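Flastlow two-finger gripper kit with Pralton planning software
Price: 340 per month, 5 month minimum, or 2,000 to buy the gripper outright
Arm and stand not included

Hi, I'm Birgit Rathjen and I look after the small-business side at Flastlow. Most people who land on this page are trying to put a number in a budget before March, so I'll start with the money and get to the nice bits after!

The monthly price covers the gripper, one Pralton seat and the simulated tabletop. I always tell people to take the simulation first and leave the hardware for later. You can practise your own picking jobs on screen, see what the fingers can get round, and only then decide if you want the real thing on your bench. 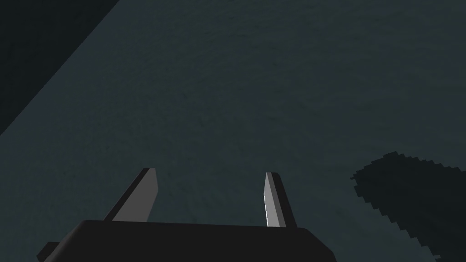
The fingers come as a matched pair and you can swap them for longer ones (80 extra, and I'd order them at the start to save paying delivery twice). Johannes Chauke in our workshop will check your arm's mounting plate against our drawing for free, so do send him the model name before you pay for anything.

Now, the bit people forget to budget for is their own time. Setting up a cell on screen is quick, but deciding which items you care about isn't. Make a list of the awkward ones: wrapped things, shiny things, small things that end up next to big things. If all you ever move is one size of carton, you probably don't need us, and a plain suction cup will cost you a lot less. 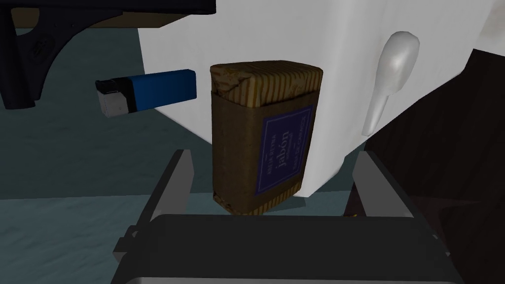 Household goods are a good place to begin, I think. A bar of soap in a paper wrapper, a lighter, something big and white with a handle behind them – that's a fair taste of a mixed shelf, and you can move it all about as often as you like without buying stock.

Extra Pralton seats are 80 a month each. Training is a morning on a video call with Nokuthula Naidoo, and it's included (bring your list!). If you're comparing us with the Sosus kit, check whether their price has the software in it before you put the two side by side.

Lead time on bought grippers: 5 weeks
Orders and mounting questions: Johannes Chauke, workshop desk, mornings only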